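Spreadsheet recalculates every time I filter a column - how to stop it?
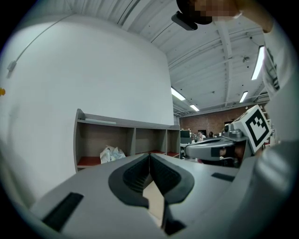
Sallville Community Help - Office Software Team

Posted 5 December 2019 in Spreadsheets > Performance

Rajkumari Awasthi

I maintain a parts workbook for our purchasing office. The main sheet pulls prices from a second sheet with a lookup formula and then adds freight. When I apply a filter to the supplier column (say, only Skundberg or only Frota) the status bar shows "Calculating" and the program stops responding for almost 60 seconds. Removing the filter does the same thing. No values change when I filter, so I do not see what there is to calculate.

I have already tried saving under a new name, closing all other workbooks, and deleting the conditional formatting. None of these made a difference. The file was fine until April, when I added a column with the date of the last price check and a total row at the top. Switching to manual calculation does stop the delay, but two other people use the file and I do not want them reading old totals. Is there a setting that turns off calculation for filtering only?

Rosimeire Lopes

There is no separate setting for filtering. Hiding or showing rows with a filter can trigger a recalculation, and any volatile formula is recalculated at that point along with everything that depends on it. Volatile functions include TODAY, NOW, OFFSET, INDIRECT and RAND.

You mention a date column added in April. If each row compares the check date with TODAY(), then every row is volatile. If the freight or price formula also refers to that column, the lookups are dragged in as well, and they are the slow part.

Do the following on a copy of the file:

Put =TODAY() in one cell on a settings sheet. Copy it and paste it back as a value, then type the new date when you need it. Point the column at that cell.

Search the workbook for OFFSET and INDIRECT, with "Look in" set to Formulas. Replace OFFSET ranges with INDEX ranges where you can. INDEX is not treated as volatile in current versions.

Check the total row. SUBTOTAL has to recalculate when rows are filtered, and that is correct behavior. On its own it is fast. It becomes slow if it sits above a column of volatile lookups.

Check the lookup ranges. If the formula refers to whole columns and uses exact match, limit it to the used rows or convert the price sheet to a table.

To find out which column is responsible, paste one column at a time as values in the copy and filter after each one. The delay will drop sharply when you reach the right one.

Also look in Name Manager. A named range built with OFFSET does not show up in a cell search, and I have seen this in price lists exported from Plevar.

plain_tables

just set it to manual and tell the others to press F9. thats what we do

Rajkumari Awasthi

The named range was the cause. The price list was defined with OFFSET and every lookup used it. I converted the sheet to a table and filtering now takes 2 seconds. The TODAY() column is still there - I will move it to one cell when I next edit the file. I left calculation on automatic.

Marked as solved by the poster.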